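What my pay slip looks like at the end of the year
December 31, 2022

I said in November that I would write something about money and work once the year was done, so I have been through the folder of pay slips this morning.
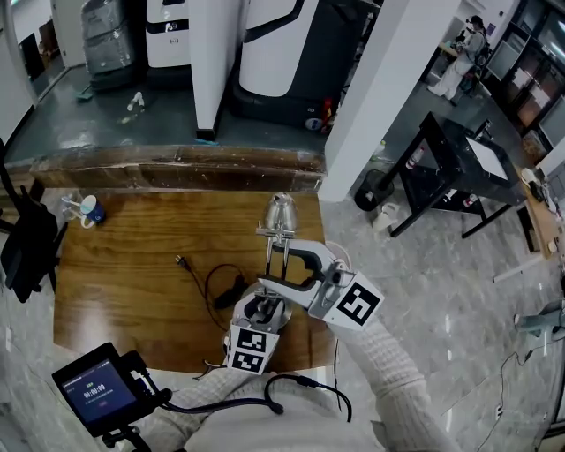

I moved from Verndale to Kisteck in the spring. At Verndale I was on a fixed monthly salary with overtime folded in, which meant that overtime did not exist as far as the pay slip was concerned. At Kisteck the contract is for fewer hours and anything over them is paid at the normal rate. My take-home in the last full month at Verndale was £1,401. In the first full month at Kisteck it was £1,793, and that was with a tax code that had not caught up yet.

Some of the difference is the hourly rate and some of it is being paid for hours I used to give away. I tried to work out the split and gave up. I never kept a proper record of when I left the building at Verndale, only a few notes in an old diary, and they stop after a couple of months.

The pay review is the part I have had most questions about. Verndale did theirs by letter. You got a figure, a date and a signature, and there was no meeting. Kisteck have a meeting of 15 minutes with your line manager, and you are sent the pay bands beforehand. I found this awkward. I had never had to say out loud what I thought I should be paid, and I mumbled. I still came out with a rise, smaller than prices have gone up by, so in real terms I will be a bit worse off next year than I was this summer.

Two things I would do differently. I would ask about the pension before signing. Kisteck put in less than Verndale did, and I only noticed when the welcome pack came from Nava, who run the scheme. It does not cancel out the better pay but it takes a slice off it. I would also have asked for the holiday rules in writing. Verndale let us carry over five days and Kisteck let us carry over two, so I have lost three days that I was saving for January.

A friend at Cladelov has been told there will be no rises there at all, just a one-off payment in the new year. She is pleased with it. I would be less pleased, as a one-off payment does nothing for the year after – but she has a boiler to replace and the money is useful now.

I have started a plain spreadsheet for hours, with a column for start, finish and lunch. It takes a minute a day. If I keep it up I will be able to answer the overtime question properly next time someone asks.

Comments are open until the middle of January, then I will close them as usual because of the spam.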